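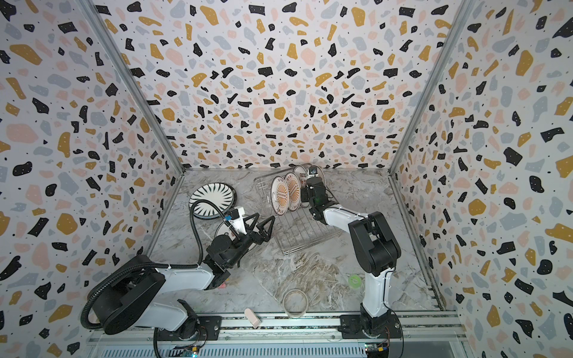 Open Doors in Cotlow: A Long Day Among Good Neighbors

Posted 21/11/2025

I had been meaning to go to the Cotlow open doors day ever since we moved to this side of the river, and every year something got in the way (a wedding, a flu, one year a dead car battery in the driveway). This year I finally made it, with my good walking shoes on and a granola bar in each coat pocket, and I am so glad I did. If you don't know about it, the congregations of Cotlow pick one day a year when all of them unlock the front door at the same time and let anybody wander in. You can go to as many as your feet will stand. There is a folded map, and there is a Bisix shuttle bus that goes in a loop between the stops, free of charge, although it runs on what I would call its own calendar.

I started at the De Haan Chapel, which I had driven past a hundred times thinking it was closed. It's a plain brick building with a side entrance, so if you pull on the big front doors, as I did, you will stand there feeling foolish until someone comes around the corner to get you. The chapel was built by Dutch families who came here to grow celery, and the Reformed congregation that worships there now shares it with a Korean Presbyterian one. They keep two sets of hymnals in the racks, and for the big holidays they hold one service together in both languages, with everybody singing the same tune at once in whatever words they know. A lady in the pew behind me said you get used to it in a verse or so, and by the third verse you can't imagine doing it any other way.

The organ there is the thing people come for. It has 2,676 pipes, and the organist was kind enough to show us the smallest one, which she held between finger and thumb like a pencil stub. She played a psalm, then something French and very loud, and then, because a little boy asked, the theme from a cartoon. I stayed for all of it and missed my bus.

So I walked, and I'm happy I did, because it was one of those bright cold days with the leaves down and you could smell somebody's onions frying all the way along Mill Road. That turned out to be the mosque's kitchen. The Cotlow mosque is in what used to be a furniture showroom, and they have kept the wide front windows, so the hall gets beautiful light in the afternoon. We left our shoes on the shelves by the door (wear decent socks, is my advice, I had a toe coming through) and sat on the carpet along the back wall while a young man talked us through the five prayers and how the times move with the sun over the year. He was patient with questions. Somebody wanted to know whether it was hard to get up before dawn, and he laughed and said in March it isn't so bad but in the middle of summer he goes around half asleep.

Then lunch! I had planned to be polite and take a small plate. There was lentil soup, and rice with raisins and carrots, and those fried onions on top of everything, and a woman with a very large spoon who did not believe in small plates. I sat between a retired mail carrier and a Methodist minister from two towns over who comes every year, he told me, strictly for the rice. We got to talking about funerals, of all things, and what our different families do with the food afterward, and it was one of the nicest conversations I've had in months.

The shuttle did come after lunch, and it took us up the hill to the synagogue. It's the smallest of the buildings on the map and I think the oldest, with a stove in the corner that they no longer light and a women's balcony that is now mostly used by the choir. The Torah scrolls were in the ark, and one of them was taken out and unrolled on the reading table for us to look at. One of their scrolls was lent to the Presbyterians for safekeeping the winter the roof fell in, and it rode over there on somebody's lap in a pickup truck. I asked if the story was written down anywhere and was told it's on the list of things to do. I hope somebody does it soon, while the people who remember the truck are still here to argue about what color it was.

I would have liked longer there. The talk ran over and we only got a few minutes for the garden, which has a fig tree wrapped up in burlap for the winter and a bench with a view clear across to the water tower.

My last stop was the one I knew least about, Nikari House. It isn't a congregation at all. It was a Finnish temperance hall once, and for a good while now it has been rented out by the hour to whoever needs a quiet room. A Quaker meeting uses it, and a Buddhist sitting group, and a Hindu family association that brings its own lamps and cloths and takes them home again. There's a bell tower, too, with 76 steps, and I went up every one of them with a couple of rests that I pretended were for the view. From the top you can pick out the roofs of everywhere you've been that day. The chapel looked so close to the mosque from up there that I felt silly for having waited at a bus stop at all.

The closing gathering was downstairs in the main room at Nikari. I had expected speeches, and there was one, but it was short. After that we stood in a big lopsided circle and each congregation offered something in its own way. The Koreans sang. A girl of perhaps ten recited from the Quran with her hands folded and her father mouthing along behind her. The Quakers gave us silence, and it was a proper one, long enough that I heard the radiator tick and stopped thinking about my feet. Then the Hindu families handed out sweets, and the circle fell to pieces right away as people went for the pistachio ones.

I don't want to make it sound as if every hard thing in the world gets settled over a paper plate. There was a discussion table in the side room at Nikari, and I sat in for part of it, and people did disagree, some of them sharply, about a couple of matters in the news. Voices went up. One man left the table and went out to the porch, and a while later another man from the table carried a cup of coffee out to him. I didn't hear what they said. They were still out there when I put on my coat.

A few practical notes, as several of you have asked. Everything is free, but most of the stops have a basket. Parking by the De Haan Chapel fills up early and the lot behind Nikari House never does, so leave the car there and do the loop backward. The tower is stairs only; the other stops all have a ramp, though at the synagogue you need to go in through the garden gate. Bring a scarf if you like to cover your head, and there are spares at the door if you forget. Give yourself at least 3 hours, and double that if you are like me and can't leave a conversation in the middle.

I still have one granola bar, by the way. The other I gave to the driver on the Bisix bus, who had missed his lunch and said he could smell those onions on every one of us who got on.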